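수비드 말고 건조기: Senamlow 6단 식품건조기를 한 철 써 보고

가을 무를 말리겠다고 산 물건인데 정작 무는 두 번 말렸다. 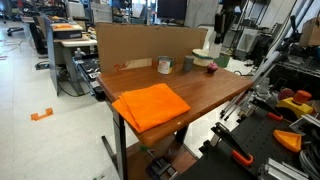 Peninah Mohamedi는 살까 말까 묻는 내 글에 사지 말라고 답을 달았다. 베란다에 채반 하나 걸어 두면 될 일을 왜 전기로 하느냐, 10월 볕이면 호박고지는 사흘이면 끝난다, 그 돈으로 차라리 호박을 더 사라는 것이었다. 다 맞는 말이다. 다만 우리 집 베란다는 북서향이고, 지난해 채반에 널었던 호박은 사흘째 되던 아침에 고지가 아니라 곰팡이 표본이 되어 있었다. 그래서 샀다.

모델은 Senamlow에서 나온 6단짜리다. 같은 급에서 Fudov 제품과 끝까지 저울질했는데, Fudov는 뚜껑 쪽에 팬이 달려 위에서 아래로 바람을 내리는 방식이고 Senamlow는 뒤쪽에서 수평으로 분다. 수직 방식은 단을 중간중간 바꿔 줘야 한다는 후기가 많았고, 나는 새벽에 일어나 채반 순서를 바꿀 만큼 부지런한 사람이 아니다. 수평 방식도 바꿔 줘야 한다는 것은 산 뒤에 알았다.

조립이랄 것은 없다. 본체에 채반을 밀어 넣고 문을 닫으면 된다. 문은 자석으로 붙는데 자석이 퍽 소심해서, 닫았다고 생각하고 돌아서면 손가락 한 마디쯤 벌어져 있다. 처음 이틀은 그런 줄도 모르고 부엌을 건조했다. 지금은 닫고 나서 한 번 더 누른다. 이것만 습관이 되면 나머지는 편하다.

조작부는 온도와 시간 두 가지뿐이고, 온도는 30도부터 시작한다. 시간은 한 번에 32시간까지 들어간다. 32시간이라는 숫자가 어디서 나왔는지는 모르겠다. 설명서에도 그만큼 말려야 하는 재료는 나오지 않는다. 누군가의 생일이었을지도 모른다.

사과

제일 먼저 해 봤고 제일 많이 했다. 5밀리미터 두께로 썰어 소금물에 잠깐 담갔다가 물기를 닦고 57도에 여덟 시간. 가장자리는 바삭하고 가운데는 살짝 휘는 정도로 나온다. 홍옥이 제일 좋았고 부사는 달기만 해서 금방 물린다. 설명서에는 여섯 시간이라고 적혀 있는데, 여섯 시간에 꺼낸 사과는 병에 넣은 다음 날 서로를 끌어안고 있었다. 껍질은 벗기지 않는 편이 낫다. 벗긴 것은 모양이 오그라들어서 손님 앞에 내놓으면 무엇인지 설명을 해야 한다.

토마토

방울토마토를 반으로 갈라 씨 쪽을 위로 올리고 60도에 열 시간 넘게 돌린다. 크기가 제각각이라 작은 것부터 골라내야 하고, 골라내면서 먹게 되므로 수율은 형편없다. 채반에 들러붙는 문제는 꽤 심각하다. 동봉된 실리콘 망을 깔면 덜 붙는데, 그 망이 여섯 단에 두 장만 들어 있다. 추가 망은 한 장에 2,000원. 비싸지는 않지만 배송비를 생각하면 한꺼번에 넉 장을 사게 되고, 회사도 그걸 알 것이다.

말린 토마토를 기름에 재우는 문제로는 한동안 고민했다. 마늘까지 넣어 실온에 두는 레시피가 많이 돌아다니는데 나는 하지 않는다. 기름에 담근 채소와 마늘은 보툴리누스균 걱정이 있는 조합이라 조금씩만 만들어 냉장고에 넣고 며칠 안에 먹는다. 나머지는 마른 채로 얼린다. 선반에 줄지어 선 유리병 사진은 남의 것을 보고 즐기면 된다.

무와 호박

무말랭이는 훌륭했다. 굵게 썰면 오독오독하고 가늘게 썰면 실처럼 되니 생각보다 굵게 써는 것이 좋다. 문제는 냄새다. 무가 마르는 동안 온 집에서 나는 냄새는 가족회의를 소집하기에 충분했고, 회의 결과 무는 한 철에 두 번으로 제한되었다. 호박고지는 52도에서 아홉 시간이면 곰팡이 없이 끝난다. 볕에 말린 것보다 맛이 얕다는 점은 인정한다. Peninah에게는 아직 인정하지 않았다.

허브와 고추

바질은 35도에서도 색이 죽었다. 향은 남지만 거뭇한 부스러기라 병에 이름표를 붙여 두지 않으면 찻잎인 줄 안다. 타임과 오레가노는 아주 좋다. 고추는 한 번 해 보고 접었다. 꼭지를 따고 길게 갈라서 넣었는데 네 시간쯤 지나자 눈이 매워서 창문을 전부 열어야 했다. 고추를 말릴 분은 기계를 베란다로 옮기시길. 북서향이어도 된다.

육포

고기는 이웃에 사는 Phyllis Crabtree가 양념해 온 것을 같이 말렸다. 이 기계의 최고 온도는 70도인데, 온도계를 따로 넣어 재 보니 안쪽은 70도 언저리까지 가고 문 쪽은 그보다 한참 낮았다. 그래서 말리기 전에 오븐에서 속까지 먼저 익히고 넣었다. 그렇게 하면 식감은 조금 부스러진다. Phyllis는 자기 집 오븐으로만 해도 됐겠다고 했고, 나는 못 들은 척 채반을 닦았다.

소음과 전기

약한 선풍기 정도의 소리가 난다. 낮에는 거슬리지 않는데 밤 두 시에 물 마시러 나오면 부엌에 누가 있는 것 같다. 옆에서 전화 통화는 된다. 전기료는 한 달에 여덟 번 돌린 달에 평소보다 조금 더 나왔고, 그 달에는 오븐도 많이 써서 이 녀석 탓만 하기는 어렵다. 종료음은 삐 소리가 다섯 번인데 끌 방법이 없다. 저녁 아홉 시에 시작한 사과는 새벽 다섯 시에 완성을 알린다. 시간 계산을 잘하고 시작할 것.

세척

채반은 스테인리스라고 되어 있고 아직까지 녹은 없다. 식기세척기에 들어가기는 하는데 우리 집 것에는 비스듬히 세 장이 한계다. 토마토 즙이 눌어붙은 자리는 미지근한 물에 한 시간 불리고 솔로 민다. 바닥 받침이 따로 빠지지 않는 것이 가장 큰 불만이다. 행주를 쥔 손을 본체 안에 팔꿈치까지 집어넣어야 하고, 뒤쪽 팬 덮개 틈에 낀 타임 잎은 내년에도 거기 있을 것 같다. Fudov는 받침이 빠진다고 한다. 이 부분에서는 조금 후회한다.

보관

건조기를 사면 병을 사게 된다. 말린 것은 완전히 식힌 다음 병에 3분의 2만 채우고, 일주일 동안 하루에 한 번씩 흔들어 본다. 서로 붙거나 병 안쪽에 김이 서리면 다시 기계로 보낸다. 처음에는 이 과정을 건너뛰고 사과 한 병을 버렸다. 병은 Gadis에서 나온 고무 패킹 달린 것을 쓰고 있는데 밀폐는 잘되고 여는 데는 힘이 든다. 손목이 약한 분께는 돌려 여는 뚜껑을 권한다.

누가 사면 좋은가

텃밭이 있거나, 텃밭 있는 친척이 있거나, 과일을 상자로 사서 절반쯤에서 늘 후회하는 사람. 볕 잘 드는 마당이 있으면 Peninah의 말을 듣는 것이 좋다. 잼이나 병조림을 주로 하는 집이라면 급하지 않다. 자리도 꽤 차지해서, 우리 집에서는 토스터가 방을 뺐다.

좋았던 점: 온도가 낮은 쪽에서 안정적이다. 사과와 무가 잘된다. 조작이 단순하다.
아쉬운 점: 문 자석, 빠지지 않는 받침, 두 장뿐인 망, 새벽 다섯 시의 종료음.

별 다섯에 셋 반. 받침만 빠졌어도 넷을 줬다.

댓글

Joyce Biwott
단은 얼마나 자주 바꿔 주세요? 저는 같은 걸 쓰는데 맨 아래 단이 늘 늦어요.

글쓴이
중간에 한 번, 위아래를 통째로 뒤집고 채반 앞뒤도 돌립니다. 저희 집도 맨 아래가 늦어서 거기에는 얇게 썬 것만 놓아요.

Erick Mutiso
망은 제빵용 실리콘 매트에 구멍 뚫린 것을 잘라 써도 됩니다. 가장자리를 둥글게 잘라야 채반에 안 걸려요.

글쓴이
넉 장 주문하고 나서 이 댓글을 읽었습니다.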